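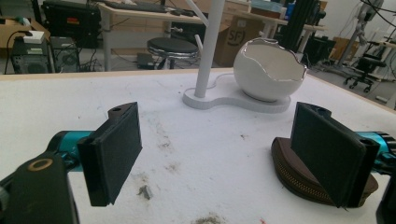 **Office of the Ferry Registrar, Arosard**
**Report on the closure of the Lost Property Room**
**May 2019**

1. The Registrar was instructed by the Harbour Board to close the Lost Property Room at Arosard and to dispose of its contents before the end of June. The present report sets out how the instruction was carried out, and asks the Board to decide one matter which the Registrar does not feel able to decide alone.

2. The room was opened in 1789, when the crossing to Wan was made by sail and passengers were landed on the shingle. The first entry in the register is for a left boot. The owner is given as "a man of Wan, will come Thursday". There is no entry to show that he came.

3. At the date of closure the room held 438 articles. Under the rules of the ferry, any article not claimed within a year and a day becomes the property of the Board. The rule has seldom been applied. Successive Registrars appear to have taken the view that a thing left on a boat is still on its way somewhere, and one of them wrote as much inside the cover of the fourth register, in pencil.

4. Of the articles held, 371 were umbrellas, gloves, hats, single shoes and similar goods, and have been offered to the parish sale at Flaltari. The parish has accepted them, except for the umbrellas, for which it says it has no further room.

5. A further group consisted of books, spectacles, walking sticks, two violins without strings and a quantity of keys. The keys were tried in every lock in the harbour buildings, as the Board requested. One of them opened the door of the Lost Property Room itself. The entry for it reads "found on deck, no use to anyone" and is in the hand of the Registrar of the day, who is known to have spent that winter going in by the window.

6. The remaining article is a letter. It was found in the summer saloon of the steamer Aseck, between the bench and the wall, when the vessel was broken up. It is sealed, and is addressed in ink to "The Registrar, Arosard, to be opened when the room is shut". The Registrar of the time took this to mean shut for the night, waited until six o'clock, and then thought better of it. A note to that effect is pinned to the envelope. Five later Registrars have added their initials.

7. The room having been shut in the full sense on the last Friday of the month, the present Registrar considered that the condition had been met, and opened the letter in the presence of the deputy clerk.

8. The letter is from a passenger. It is not signed. The writer states that she travelled to Wan and back on every sailing day for roughly 20 years, and that in each of those years she left one article on board on purpose. She had at first left a glove by accident, and on coming to the office to claim it had been asked to sit down, and was given tea, and had been asked what sort of glove it was. She writes that she had not been asked a question by anybody since the autumn. She took care afterwards to leave things that needed some describing.

9. She lists them. The Registrar has compared the list with the registers and finds that it agrees in each case. All were claimed within the week. The entries are longer than is usual. That for a blue jug runs to a page and a half, and records the weather, the price of coal, and an opinion on the schoolmaster at Flaltari which need not be repeated.

10. The letter ends by asking that, if the room should ever be shut, the chair be kept. She does not say which chair. There is only one, on the public side of the counter. It has arms, and the seat has been mended at least twice with ferry canvas.

11. The Board's instruction provides for the sale of all fittings. A dealer has made an offer for the counter and shelves, and will take the chair with them at no extra charge. The Registrar has replied that the chair is not at present available.

12. It should also be reported that the office has continued to receive enquiries. On the Monday after the closure a gentleman came about a scarf. He was told that the room no longer existed and that he should write to the company. He remained for some time, as it was raining, and described the scarf. The Registrar made a note of it on the back of the dealer's letter, there being no register now in use.

13. The Board is asked to decide where the chair is to be placed. Until a decision is received it stands in the Registrar's own office, on the side nearest the stove. The Board is further asked to approve the purchase of one register, ruled, and a small quantity of tea.

*Submitted by the Registrar*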